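검은 나비넥타이 하나에 얼마를 쓸 것인가: 교내 행사 복장 규정과 대여업에 관한 조사
과목: 소비문화와 생활경제 / 기말 개인 보고서
제출자: Ľubica Michalík
제출일: 06/04/2025
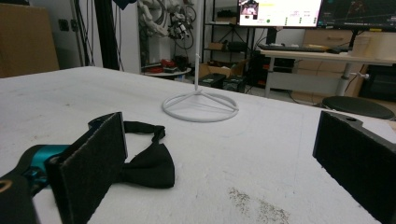 사진 1. 흰 탁자 위의 검은 나비넥타이

1. 조사를 시작한 이유

우리 학교 합창단과 관현악단은 정기 연주회 때 남성 단원에게 검은 정장과 검은 나비넥타이를 요구한다. 작년 10월 연주회를 앞두고 단원들 사이에서 의상비 이야기가 나왔고, 집행부는 "사는 것보다 빌리는 것이 싸고 환경에도 좋다"며 대여업체 이용을 권했다. 안내문에는 Falico와 Pitora라는 두 업체의 이름이 적혀 있었다. 그런데 안내문 어디에도 무엇과 무엇을 비교해서 싸다는 것인지, 환경에 좋다는 근거가 무엇인지는 없었다. 나는 이 문장을 그대로 믿기 어려웠다. 그래서 이 보고서의 주제로 삼았다.

조사 범위는 좁다. 나비넥타이와 정장 상하의만 다루고 구두와 셔츠는 뺐다. 여성 단원의 드레스는 규정이 전혀 달라서 같은 표에 넣을 수 없었다.

2. 나비넥타이는 왜 아직 남아 있는가

교양서나 패션 블로그를 보면 나비넥타이의 기원은 대개 17세기 크로아티아 병사들의 목수건으로 설명된다. 그 목수건이 프랑스에서 크라바트로 유행했고, 크라바트가 나중에 넥타이와 나비넥타이로 갈라졌다는 이야기다. 큰 줄기는 널리 받아들여지는 것 같다. 다만 내가 읽은 글들은 목수건에서 오늘날의 모양까지 이백 년이 넘는 시간을 두세 문장으로 건너뛴다. 서로 같은 문장을 옮겨 적은 것으로 보이는 글도 여럿 있었다. 출처를 밝힌 글은 드물었고, 밝힌 경우에도 또 다른 블로그로 이어졌다.

연주자가 검은 옷을 입는 이유에 대한 설명도 비슷하다. "관객의 시선이 음악에 집중되도록"이라는 말을 여러 번 들었다. 그럴듯하지만 그렇다면 목 한가운데에 리본 모양의 장식을 다는 것은 설명되지 않는다. 지휘를 맡은 Miloslav Kolář 선생님께 여쭈었더니 "내가 학생일 때도 그렇게 입었다"고 하셨다. 나는 이 대답이 인터넷에서 찾은 어떤 설명보다 솔직하다고 생각한다. 관습이라서 남아 있는 것이고, 기능은 나중에 붙은 해석일 가능성이 크다.

매는 방식에 따른 구분도 있다. 직접 묶는 것, 매듭이 미리 지어져 있고 목끈만 채우는 것, 깃에 집게로 끼우는 것이다. 예법 책은 직접 묶는 것만 정식으로 인정하는 경향이 있다. 우리 규정에는 "검은색"이라고만 되어 있고 방식에 대한 언급은 없다. 객석에서 그 차이를 알아볼 사람이 얼마나 되는지도 의문이다.

3. 조사 방법

첫째, 단원 30명에게 설문지를 돌렸다. 현재 의상을 샀는지 빌렸는지, 한 해에 몇 번 입는지, 나비넥타이를 잃어버린 적이 있는지를 물었다. 둘째, 두 업체의 요금 안내와 이용 약관을 읽었다. 셋째, 중고 의류점 Halás에 들러 정장 가격과 상태를 살폈다.

이 방법의 약점은 분명하다. 응답자는 모두 내가 아는 사람들이고, 연습 직후에 급하게 쓴 답이 많았다. 특히 "한 해에 몇 번 입는가"는 기억에 의존한 답이라 정확하다고 보지 않는다. 그래서 비율을 계산해 그래프로 만드는 일은 하지 않았다. 표본이 이 정도인데 소수점까지 적는 것은 정밀해 보이려는 장식에 가깝다.

4. 결과

4-1. 비용

대여가 싸다는 말은 한 번만 입을 때 맞다. 약관을 보면 기본요금 외에 세탁비와 보험료가 따로 붙고, 반납이 하루만 늦어도 연체료가 발생한다. Pitora는 소품을 분실하면 새 제품 가격 전액을 청구한다. 소품에는 나비넥타이가 포함된다. 안내문에 적힌 "저렴한 요금"은 이 항목들을 모두 뺀 금액이었다.

우리 연주회는 한 해에 2회 열린다. 학교를 다니는 동안 계속 활동한다면 중고 정장을 한 벌 사는 쪽이 유리해 보인다. Halás에는 어두운 색 정장이 꽤 걸려 있었다. 다만 순수한 검은색은 적었고 남색이나 짙은 회색이 많았다. 치수가 맞지 않으면 수선비가 든다. 그러므로 "중고가 무조건 싸다"고 쓰는 것도 집행부의 안내문과 똑같은 잘못이 될 것이다.

나비넥타이만 놓고 보면 계산이 쉽다. 값이 싸고 치수 문제도 거의 없으니 빌릴 이유를 찾기 어렵다. 그런데도 Falico의 정장 세트에서는 나비넥타이를 뺄 수 없고, 빼 달라고 해도 요금은 그대로다.

4-2. 환경

가장 의심스러웠던 부분이다. Falico의 홍보물에는 "대여 한 벌이 새 옷 375벌을 대신합니다"라는 문구가 있다. 나는 이 숫자의 계산 방법을 문의했고, "내부 자료에 따른 것"이라는 답을 받았다. 자료를 볼 수 있느냐고 다시 물었으나 답장은 오지 않았다. 정장 한 벌이 그만큼 대여되려면 매번 세탁을 거쳐야 한다. 그 세탁과 배송에 드는 물, 용제, 연료는 홍보물에 전혀 나오지 않는다. 게다가 빌린 사람이 모두 새 옷을 샀을 것이라는 가정도 깔려 있다. 집에 있는 옷을 입거나 형제에게 빌렸을 사람까지 "새 옷을 대신한" 경우로 세는 셈이다.

대여가 환경에 나쁘다고 주장하려는 것은 아니다. 나에게는 그렇게 말할 자료도 없다. 공개된 근거만으로는 어느 쪽도 확인할 수 없었다.

4-3. 분실

설문에서 가장 성의 있게 채워진 칸은 분실 경험이었다. 연주가 끝나면 넥타이부터 풀어 주머니나 악기 가방에 넣고, 다음 연주회 전날에야 찾는다는 답이 반복되었다. 악보 사이에 끼워 두었다는 답도 있었다. 분실 시 전액 청구라는 약관은 이런 습관을 생각하면 꽤 비싼 조건이다.

5. 공동 구매안에 대한 검토

집행부의 다른 제안은 온라인 도매상 Iturau에서 나비넥타이를 대량으로 사서 나누어 주자는 것이다. 최소 주문량은 300개이다. 우리 단원 수를 한참 넘는다. 남는 것은 "앞으로 들어올 신입 단원용"이라고 하는데, 그 많은 물건을 어디에 보관할지, 몇 년이 걸려야 다 쓸지는 제안서에 없다. 개당 가격이 내려간다는 이유로 필요 없는 수량을 사는 것은 절약이라고 부르기 어렵다. 견본도 아직 받아 보지 못했다고 한다. 상품 설명의 "실크 느낌"이라는 표현도 소재를 알려 주는 말이 아니다.

6. 정리와 제안

집행부의 안내문은 한 번 입는 사람에게만 맞는 내용을 모든 단원에게 적용했다. 안내문을 고친다면 추가 요금 항목과 분실 시 조건을 함께 적고, 환경에 관한 문장은 근거를 받을 때까지 빼는 것이 좋겠다. 나비넥타이는 각자 사고, 졸업하는 단원이 원하면 상자에 남기고 가는 방식도 시험해 볼 만하다. 위생 문제를 걱정하는 의견이 설문에 있었으므로 세탁 책임을 누가 질지는 먼저 정해야 한다.

복장 규정 자체를 없애자는 의견도 적지 않았다. Kolář 선생님은 다음 총회에서 논의할 수 있다고만 하셨다. 이번 조사에서는 관객의 의견을 묻지 못했다. 관객이 연주자의 목을 얼마나 쳐다보는지는 다음 연주회 때 짧은 설문으로 물어볼 계획이며, 질문지 초안은 부록에 붙인다.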